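Bramitz Tabletop Object Set 2688
Cups, dish, ball and wrapped block for pick-and-place work

Item no.: 2688
Series: Bramitz Tabletop
Supplied with: packing list, replacement wrap for the block
Surface: sold separately (Gudeck teal, item 2881)

Overview

Set 2688 contains 13 small household-scale objects for grasping, stacking and placing exercises on a flat table. The pieces differ in outline, color and finish so that each one calls for a different grip width and approach. They can be used singly, in pairs or nested. The set was specified by Bit-na Ma and Gil-soo Byun and replaces the earlier version with all-white cups.

Block

The red block is a small cube wrapped in glossy film. The wrap is applied by hand and is not pressed flat, so creases and folded seams are normal and vary from one block to the next. A flap may project at a lower corner. This does not count as a defect. Grip the block on two opposite sides, with the main seam facing away from the contact surfaces.
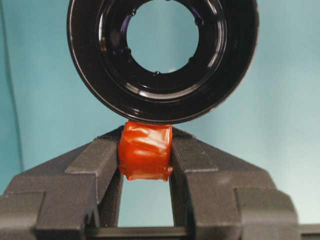

Replacement wrap is cut to length before shipping. Remove the old layer completely before applying a new one - double layers change the width of the block and round off its edges. Wipe the bare faces with a dry cloth and start the new wrap at the middle of a face.

Ball and black cup

The ball is white, smooth and unmarked. The black cup has a glossy finish inside and out, a wide open rim and a body that narrows toward the base. The glossy interior produces bright reflections under direct overhead light. Where this interferes with viewing, move the lamp to one side or lower its output.

The cup may be placed upright or rim down. For drop-in exercises, start with the cup upright and the ball clear of the rim. 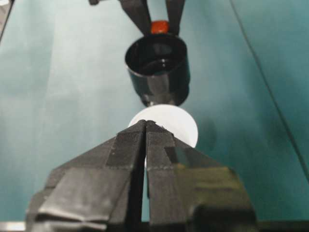
White ball and black cup, rim up.

Mug and paper cup

The mug is black with an orange handle. The contrast between handle and body makes the orientation of the mug easy to read from overhead. The white paper cup has no handle and can be set down at any rotation. It is a consumable; discard it once the rim is bent. Any plain white paper cup that stands level will serve as a substitute.

Mug and paper cup can be set close together for clearance exercises. Record the handle direction with the start position, as it determines which side of the mug is free.
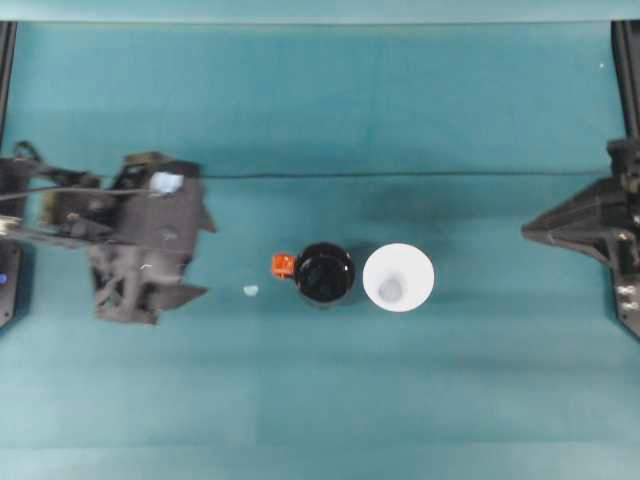 Dish

The dish is round, white and shallow. It takes the smaller pieces of the set, including the white cylinder, which lies on its side in the bowl. White on white gives low contrast by intent. For a high-contrast layout, use the red block in place of the cylinder. Keep the table free of scraps of tape and foam before each run, as pale fragments are easily mistaken for parts at low resolution.
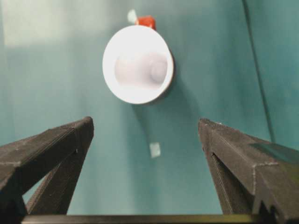 Side lighting makes the cylinder easier to tell from the dish, at the cost of a longer shadow on the table.

Care

Wipe the glossy pieces with a soft damp cloth. Do not use solvent on the wrapped block. Store the ball inside the black cup and the dish at the bottom of the box.

Ordering

Set, complete: 2688
Surface, Gudeck teal: 2881
Replacement wrap: 2688-W
Technical contact: Tanveer Bajwa, Bramitz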